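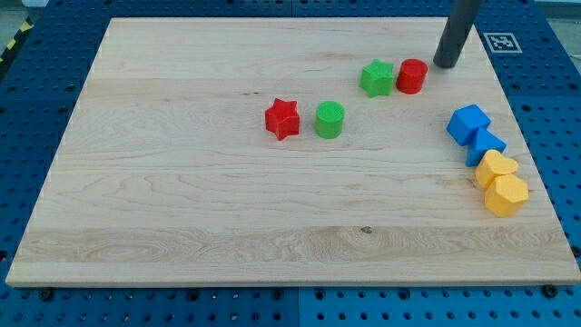
Saturday Helper Wanted for Our Toy Library

Home | What's On | Borrow | Jobs | Contact
Search this site... Go
Oct 30, 2019 by Vsevolod Hutsuliak

Hello all! I run the Lultora toy library, up the stairs at Vallejo House, and I'm after a second pair of hands for the weekend session. We've got 300 families on the books now (it was far fewer in August) and I can't be at the desk and the shelves at the same time.

It's 7 hours a week, paid, with a proper lunch break. You'd be checking toys in and out, wiping things down, hunting for missing jigsaw pieces and chatting to grandparents – there's a lot of chatting. We lend out more than 500 toys, so a decent memory helps, but I'll show you the card system and it's not hard.

You don't need qualifications. I'd love someone who's patient with toddlers and doesn't mind a bit of noise! You will need a background check, which we pay for, and you should be fine carrying boxes up one flight.

To apply, drop me a short letter at the desk or use the Contact page. Tell me what you liked playing with as a child – I do read those bits first.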